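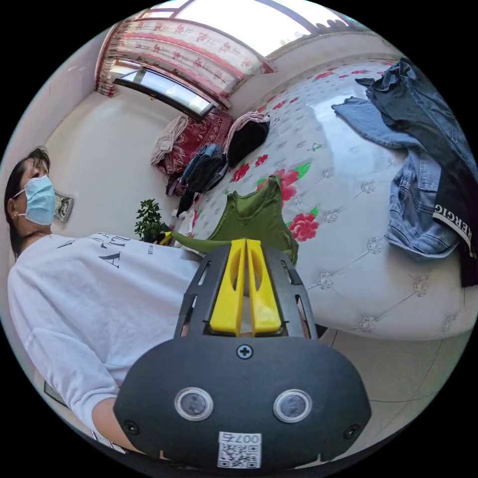 4. Setting up a strike vote in Wemau

1. Open Ballots and choose New vote. Type the name of the local, for example Purnomcombe Teachers.

2. Upload the member list. One file can hold 400 names – split a longer list in two.
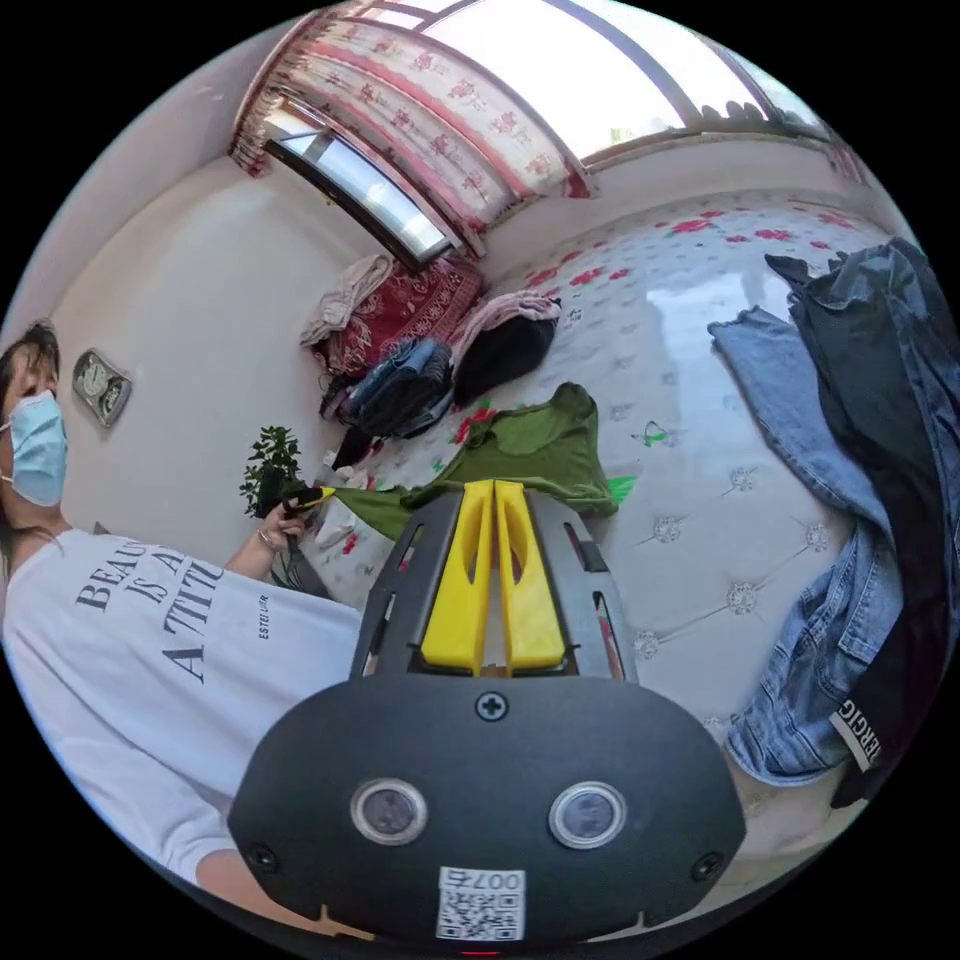

3. Set the closing time. Members who work the night shift should have until 8 a.m.

Caution: After the first ballot is sent, the question cannot be changed.

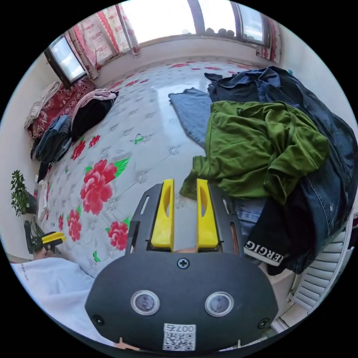 4. Press Send. Lists with over 200 members need a second officer to confirm.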